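Okay so I've been promising this thread since October. My adventures in getting scleral lenses, from someone with lousy corneas and no patience. Grab a snack.

Quick background: I have keratoconus in both eyes. The cornea thins out and bulges into a cone, so glasses only get you so far. I was 31 when I found out, after years of being told I had "a bit of astigmatism." A bit!!

The thing that finally sent me in was streetlights. Every one of them had a big smeary tail hanging off the bottom, like a comet going the wrong way. I figured everybody saw them like that. My sister Chantal did not see them like that.

I'd already had cross-linking on the left eye, and it did its job (the scans have stayed put). What it didn't do is give me crisp vision, and they told me up front it wouldn't. I heard that part and then forgot it on purpose.

So, sclerals. If you've never seen one, it's a big rigid lens that sits on the white of your eye and arches over the cornea without touching it. You fill the bowl with saline before it goes in. The liquid smooths out all the lumps and bumps. Mine look like tiny soup dishes.

My fitter is Dr. Kekana -- Karabo Kekana, and if you're anywhere near Flillach, go see her. First visit was two hours. Drops, scans, trial lens, sit for a while, look again, different trial lens, sit some more. Bring a podcast.

With the third trial lens in, she put the chart up and I read a line I hadn't read since college. I did cry a little, which is a dumb thing to do with a bowl of saline on your eyeball.

Then came the bill talk. 2677 dollars for the pair, fitting included. My vision plan covers 65 percent if the lenses are coded as medically necessary, and zero if they aren't. Get that in writing BEFORE you order. I spent 11 days on the phone over one missing form.

Friday was pickup day and I had to learn to put them in by myself before they'd let me leave. Face down, parallel to the floor, chin on chest, lids pulled way open, don't blink. I blinked. I blinked so many times. The mirror was a lake.

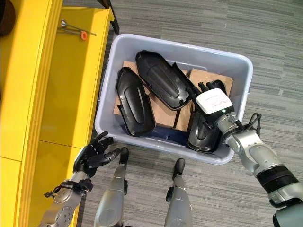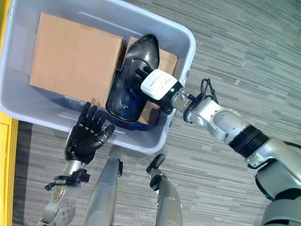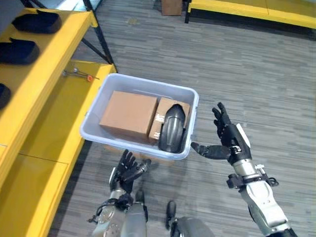
Karabo Kekana says everyone gets a bubble under the lens in the first week, and the fix is always the same: take it out, overfill it until the saline is domed on top, go again. Don't try to wear it with the bubble in, you'll have a gray blob in your sight and a sore eye by lunch.

She was right. Day one I got a bubble in the right eye four times running. Day two, twice. By the second week I was in and out of the bathroom before the coffee was done.

Taking them out scared me way more than putting them in. You use a little rubber plunger, wet the tip, and stick it near the EDGE of the lens, not dead center. Dead center just suctions harder and you will have a moment of pure panic. Low edge, tip it up and away, and it pops right off.

Stuff I asked about cleaning: no tap water on the lens, ever. None. Rinse with saline, store in the solution they tell you to use, and fill with the preservative-free kind. My office set me up with Vutex for storage and Okabe single-use vials for filling. Yours may want something else, so ask.

Midday fogging is a thing. Around six hours in, mine start to look like a shower door. It's gunk getting into the saline layer. I pop them out, rinse, refill, and I'm good till bedtime. We're tweaking the edge on the left one to see if that helps.

Somebody in my DMs (hi Lionel) asked why I didn't just get LASIK. Because they won't do it on a cornea like mine, and they shouldn't! LASIK takes tissue away and I don't have any to spare. If you've been turned down for it and no one explained why, ask for your corneal scan and have somebody walk you through it.

Also please stop rubbing your eyes. I was a world-class eye rubber. Allergies, boredom, sad movies, whatever. My doctor was very firm about this and now I keep cold drops in the fridge door and use those instead.

What I can do now: read the menu board from the back of the line. Drive at night without a comet parade. See individual leaves, which my brother-in-law Dale is sick of hearing about.

What still bugs me: dry office air, the left lens after hour ten, and traveling with enough saline vials to fill a shoebox.

Next fitting check is in a couple weeks, and I'll add to this if the new edge works out. If you're newly diagnosed and freaking out, my messages are open -- just give me till evening, I answer them once the lenses are out and the font is set to enormous.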